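Gemiver compares two hand-held grippers on soft cloth

February 13, 2021

Gemiver has finished a first comparison of two hand-held grippers for picking up thin textiles. The work was made together with the firm Skoltbridge and took 16 days, with 1589 single grasps recorded.

"Cloth is difficult for us, as it folds in a different way every time," says Dinesh Howlader, test engineer. The two-jaw model with black pads was tried on printed cloth laid on a flat, pale surface.

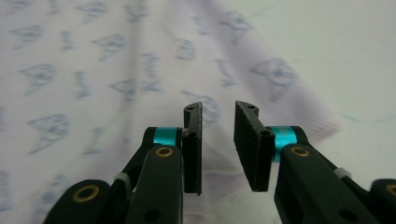 Next steps

A second round with 38 fabrics is planned for September. Pads from Heffernan will then be included.

Press contact: Donal Hennessy, Gemiver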